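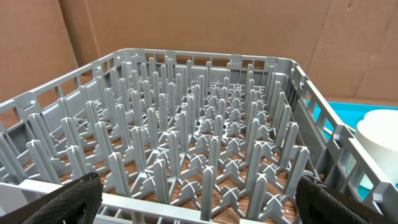
Amnesty for the Kamley road gangs - is it working?

jacobs_corner
I went to the handover in Wuven and counted 200 men in the queue, and the radio said 400. Who do I believe? I want this to work, I really do, but my cousin's shop has been robbed twice since the talks began.

millpond7
Both, probably. The radio counts wives and children too. I'd rather have them in a training centre than up in the hills with rifles!

Cudine Lad
Sorry, can't agree. They get a bed and a carpentry course, and the families they burned out get a form to fill in. How is that fair?

millpond7
It isn't fair, but what's your plan - another seven years of checkpoints?

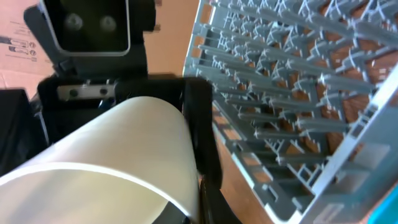 CUDINE, April -

Cudine Lad again, back from the public meeting. Ernő Gulyás from the district office said 7 villages will get their compensation first, and ours isn't one of them. Lots of shouting, as you'd expect.

jacobs_corner
Did he say anything about schools? The boys are the ones I worry about.

Cudine Lad
Only that teachers will be asked to look out for recruiters. No money for it that I heard.

14 comments | 7 shares
Contact the moderators | Back to top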